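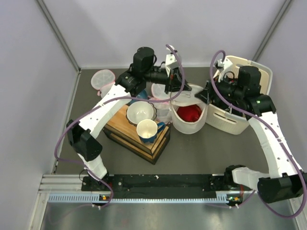
Laundry at Tarkgate. One red thing in the bag, two arms on the job.

June, after supper. Went over to the Tarkgate open day because I'd said I would, and stayed longer than I meant to. Parking was bad. The Skiltden people had their leaflets out again, same promise as last year, a house that does its own washing. I have been hearing that since before my knees went.

What I keep chewing on is how much had been settled before the arms got going. They're bolted down. The walls are close. The bag stands between them and the basket is right beside it. My laundry lives on the stairs, under the bed, and up to 3 days in the car.

And picking up a red rag is the easy end of it. Who checks the pockets? Who turns the sleeves the right way out? I asked that and got a very nice answer about next year.
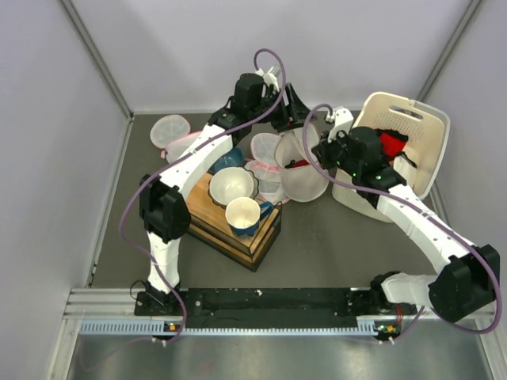

Same pen, red cloth in the cream basket, bowl and mug sitting on the wooden box.

I'll give them the mug. A bowl and a mug that near to the arms would make me nervous, and I've broken 2 this spring without any motors. Still wouldn't let it near the good plates.

Drove home by Jastthorpe, got stuck behind a tractor. Two loads waiting when I came in. Did the darks, left the towels for the morning. Must buy pegs.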